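Workshop tips: when an arm drops the pasta

Our two-arm shelf stocker stopped twice on 17 July 2024, both times with a spaghetti bag in the gripper. Press the stop button before you reach in. A stalled arm can still move when the jam clears. 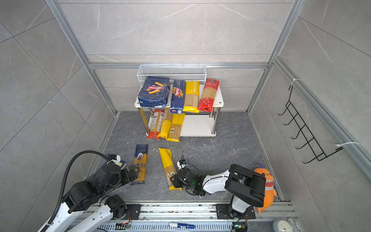

Two packages on the floor, one by each gripper.

Soft bags slide when the grip is set for boxes. Sixten Wallin lowered our closing speed to 10 and the slips mostly ended. Wipe the finger pads too, and check that the cable conduit has slack at the wrist. Ours had pulled tight and tripped the fault.

Before a restart, clear the lower shelf and lay the bags side by side, with space for the fingers. Run the first pass slow, hands outside the posts. 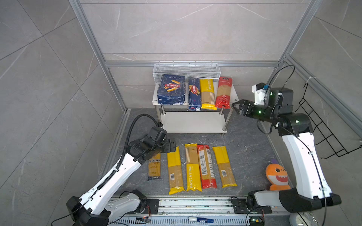 Spaghetti in a row on the floor, lower tier clear.

If the same fault comes back, shut off the power and look at the wrist plug.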